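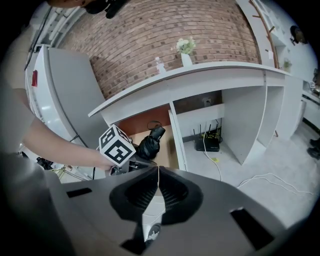

Go in October and wear proper shoes, Ekua Gyamfi had told me, and she was right on both counts. I'd asked her whether the Cruickshank pottery open day was worth the train fare, and she sent back a message so long I had to read it in two goes (most of it was about the cake).

So off I went to Drakden, which I'd only ever passed through before on the way to somewhere flatter. The pottery is up the hill from the station, and it is a HILL. There's a bus, but it had left as I came over the footbridge, so I walked and arrived pink in the face at ten past 10. The first tour was already full. They put me down for the next one and I wandered round the seconds shop for a bit, which was dangerous. Side plates, butter dishes, those big speckled mixing bowls I've wanted for years! I told myself I'd wait until the end.

Our group was small, just 8 of us, and we started in the clay store. I hadn't expected the smell, sort of like a cellar after rain. They mix two clays together, one from the valley and one bought in, and the scraps from the throwing room all go back into the mixer. Then upstairs to see mugs being made. A woman called out "handles!" and a whole board of them came past at shoulder height, so we all squashed ourselves against the wall. She can pull a handle in the time it takes me to find my glasses. I had a go and made something like a slug.

The kilns were my favourite part. The big one, which they call the Dinier, goes up to 1,095 degrees for the first firing and then takes a day and a half to cool before they'll open the door. We weren't allowed to touch anything but you could look right in at the stacked shelves of the one they'd unloaded that morning. One man asked so many questions about glaze that the guide offered him a job, and I think he was tempted.

Lunch was soup and a cheese scone in the old packing shed. The soup was a bit thin. The scone was enormous, and Ekua is correct about the cake, it's the ginger one you want. I had mine outside on the wall with my coat done up, watching the jackdaws.

In the afternoon you can decorate a tile for a few pounds. I did a pear. It'll be glazed and posted on, though they did warn us it might be a while before there's room in a firing.

I went back to the shop at 2 and the speckled bowls had gone, every one, so I came home with a butter dish from the Dreredeck range with a tiny pinhole in the lid. The next open day is in spring and I've already put my name down.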